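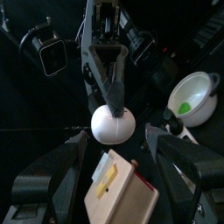 The view from one wrist, with the white pot on the right

I've been collecting examples at Prarnley for a while now, and the toy kitchen has taken over my life! We're at 1,774 episodes and the plan (Hikton's plan, I only do the driving) says 3,096 before anyone trains anything.

One episode is one small job. Put the egg in the tray, move the toast to the plate, that sort of thing. I get the arms into a start pose, do it as smoothly as I can, then save it or bin it. I bin plenty – 13 before lunch yesterday, mostly because I'd dithered over a grasp and didn't want the model learning to dither too.

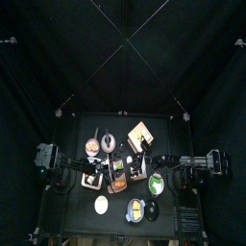 The bit I enjoy most is shuffling everything between goes. I used to put the fried eggs back in the same spot every single time without noticing, and a whole batch of 80 came out looking like one long repeat. So now I mix it up properly, turn the trays, swap the pans over, and start from whichever arm I used less last time. Slower, but so much less dull.

Next month it's cutlery, and I'm already dreading the forks.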